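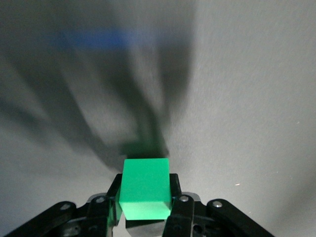 Last edited 19 July 2018

Right, a few people asked what I've been up to at the bench all week, so have a thread. Short version: I am teaching an arm to pick up cubes by picking up cubes myself, over and over, and saving every go.

14 replies · 61 likes

The target is 2000 saved goes before the end of August. One go is: arm starts high, comes down, closes on the green cube, lifts, puts it somewhere else, opens. I drive the whole thing by hand from a little controller and the computer keeps the wrist camera pictures plus where all the joints were.

3 replies · 22 likes

You get very familiar with the wrist view. Two black fingers, the cube, a lot of pale table. I shut my eyes at night and it's there!!

6 replies · 88 likes

Things I thought would matter and so far don't much: how fast I go (within reason), whether I put the cube down neatly.

Things I thought wouldn't matter and very much do: the light. Mine mostly comes in from the right, so the arm throws a great big soft shadow over to the left, and right by the cube the shadow even goes a bit green. If every single go has the shadow lying the same way, the learner can start using the shadow to find the cube. Then you move the lamp and it goes to pieces.

9 replies · 73 likes

So now the lamp moves. I did 103 goes with it in one spot before Ebise Tsegaye looked over my shoulder and asked when I was planning to shift it. Reader, I had not been planning to shift it.

11 replies · 140 likes

We kept those, by the way. They're perfectly good goes, there just can't be a whole pile exactly like them. The lamp gets a new place at the start of each batch and I write it in the notes, along with which cube and who was driving.

2 replies · 19 likes

Who was driving matters too! Hậu Thân comes in from the side and sort of sneaks up on the cube. I go straight down like I'm stamping a library book. Matěj Lukáč hovers for ages, drops, hovers again. You can tell whose go it is from the joint plots without looking at the name.

8 replies · 95 likes

Is that good or bad? Bit of both, I think. Mixed styles mean it sees more ways of getting there, but when two of us do opposite things from the same spot it can end up averaging them and going down the middle, which means straight into the side of the cube. We had a run on the early model that did precisely that, 19 tries in a row. I laughed until about the fifth.

5 replies · 67 likes

Our rule for now, agreed over bad coffee: same start height, open the fingers fully before coming down, no hovering (sorry Matěj). Past that, drive how you like.

1 reply · 30 likes

Somebody asked if I bin the bad ones. Depends what sort of bad! If I miss, back off and then get it, that stays in and gets tagged, as I want it to learn how to recover. If I sneezed and let go of the controller, that's gone.

4 replies · 52 likes

Also asked: why such a bright cube? It's easy to pick out from the table and easy for me to check when I'm skimming back through hours of recordings. Duller ones come later, once Dunico send the next box. Same goes for clutter, which I'm dreading and looking forward to in equal measure.

7 replies · 41 likes

Today's tally: up to 3 goes a minute when my thumbs are behaving, a lot fewer after lunch. Back at it once the kettle's boiled. If you've done this sort of collecting yourself, how do you stop your own habits creeping in when you're tired? I'm getting lazier about where I put the cube back and I can see it in the plots.

16 replies · 58 likes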